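I finally fixed the audio drift on the Saithong interviews, and a few of you asked how, so here goes. Thread!

Background for anyone new: I cut a series of long sit-down interviews for a small outfit called Saithong. Two cameras, plus a separate audio recorder, because camera mics in that room are awful.

The first interview is with Waraporn Ruangrit and it runs nearly 26 minutes with no break. I synced it on the clap at the top, everything lined up great, and I went off to get lunch feeling very smug.

Came back, jumped to the end to check her last answer, and her lips were way off. Like, dubbed movie off. The start was still perfect.

So my first thought was a bad sync point. I redid it by hand. Same thing! Perfect at the front, a mess at the back. That's drift, and sliding the clip around won't cure it. You fix one end and wreck the other.

My second thought was sample rate. Everybody says it's the sample rate. I checked all the files and they were all at 48k, so that was an hour gone.

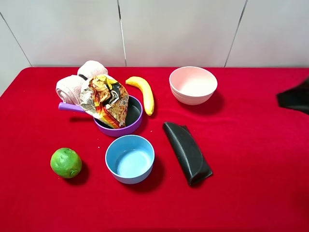
Then Gwilym Kemeys wrote back (he mixes for a living and puts up with my questions) and asked if camera B was shooting variable frame rate. Camera B is a phone. Of course it was shooting variable frame rate.

If you haven't run into this: a lot of phones don't hold one steady frame rate. They speed up and slow down a tiny bit as they record. Players cope fine. Editing programs often don't, and the picture slowly walks away from your sound.

What I did was run all the phone clips through a converter to a constant frame rate BEFORE bringing them into the project. Match whatever your timeline is. Don't let it guess -- mine guessed 30 and my timeline is 23.976, so I got to do the whole batch over again.

That took care of camera B. Camera A still drifted, just less. Argh.

Camera A was plain old clock drift. The recorder and the camera each keep their own time and they don't quite agree. Over a short clip you'd never see it. Over a long one you will.

For that I put a marker on the clap at the start and another on a hard sound close to the end (Waraporn sets her cup down, bless her). I measured the gap between those markers on the camera's scratch track and again on the recorder file.

Then I stretched the recorder audio by that tiny bit, with pitch correction on. Lined up at both ends, and I checked the middle too. Done.

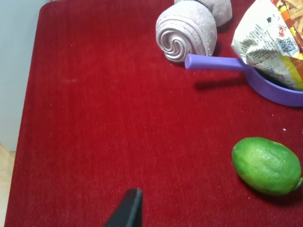 REPLIES AND FOLLOW-UPS

Kanyarat Kaewmanee asked if she could just cut the audio into chunks and nudge each one. Sure! I did that for years. It works best if you make the cuts in the pauses, but it gets old fast when the client wants changes.

Boonsong Jitpraphai says timecode boxes would save me all this. Yes, they would. They're on the list, right after a new chair.

To the person asking about markers: I name mine CLAP and END and make them bright orange so I can find them when I'm zoomed all the way out.

Next one is the Wichai Limsakul interview, which has the same two cameras and a ceiling fan. Send noise reduction tips please -- I've got the fan on its own for a good stretch before he starts talking, so at least there's a clean sample to work from.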